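Marchuk Law Names Two New Partners in Grolcombe Office

GROLCOMBE – Marchuk Law has promoted attorneys Youssra Nasr and Eliseo Lozano to partner, effective in February. Both work from the firm's Grolcombe office.

Nasr joined Marchuk as a law clerk and became an associate after passing the bar. Her practice covers probate, guardianship and estate disputes. She also handles appeals for clients whose cases began with other firms.
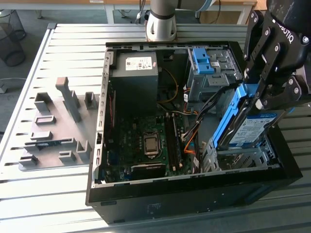
Before law school, Nasr taught high school civics. She coaches the mock trial team at her former school and serves on the board of the county legal aid clinic, where she sees clients two evenings a month.

Lozano represents small businesses in contract, lease and employment matters. He came to the firm from the county prosecutor's office, where he tried more than 50 cases before a jury. He is admitted to practice in state and federal court and is fluent in Spanish.

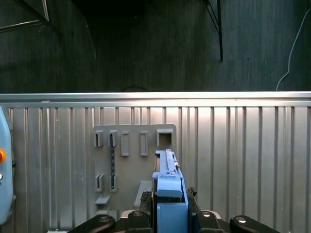

"Youssra and Eliseo already carry a full share of the work here, and clients ask for them by name," said managing partner Zoia Ostapchuk. "The partners voted on this in one short meeting."

Lozano will lead the firm's business litigation group. He takes over from Gert Venter, who is moving to an of counsel role and will continue to handle mediations. Venter's open files will stay with the same paralegals, and clients do not need to sign new fee agreements.

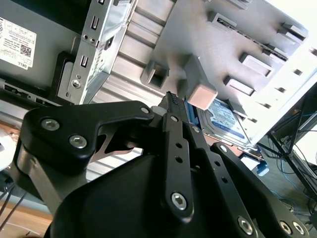

Nasr will share management of the probate group with Lise Wong. The group plans to add a second associate this year and is accepting applications through the firm's front office.

"Most of the families I meet have never hired a lawyer before," Nasr said. "I want them to leave the first meeting knowing what it will cost and how long it should take."

Marchuk Law advises individuals and local companies on probate, real estate, employment and business disputes. The Grolcombe office is open from 8:30 a.m. to 5 p.m. on weekdays, and evening appointments are available by request.

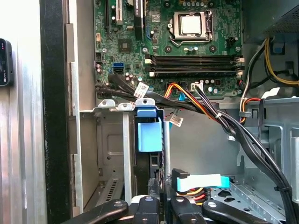
The inside of an open desktop computer, with the processor and memory slots on its green motherboard.

Media contact: Lise Wong, Marchuk Law, Grolcombe office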